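**Status:** Open, waiting on second tester
**Product:** Stadix (creature-collecting game), desktop build
**Opened:** December 17, 2021

Hi again, and thank you so much for sticking with me on this one! I know the thread has gotten long, so let me put everything in one place.

The trouble is still with Sibiya, the water-type you catch in the marsh. She should evolve into Potier at level 32, and on my old save she did, no problem at all. On the new save she reached the level, the music played, the screen went white, and then I was back in Kirton Village with the same little Sibiya (cute as ever, but still not a Potier).

What I've tried so far:

- Reloaded the April backup. Same result.
- Took off her held item, then put it back.
- Cleared the cache, which brought the save folder down from 245 MB to 107 MB but didn't fix anything.
- Moved her to box 2 and evolved her from there. The game froze at 84 percent.

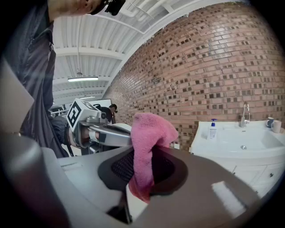
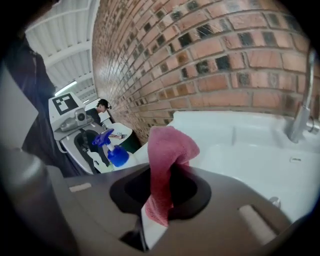
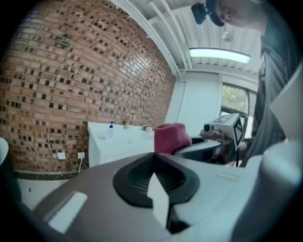

*Attachments 1 and 2: pink cloth in the gripper. Attachment 3: brick wall and sink counter.*

**Update, same evening:** I started a fresh file and traded Sibiya over, and she evolved on the very next battle! So I'm guessing the flag is stuck in the save and the creature herself is fine. I'd love to keep my old file if there's any way to reset it, as I've put nearly 245 hours into it. The log is in the shared folder, and I'm happy to run any test build you'd like to send over.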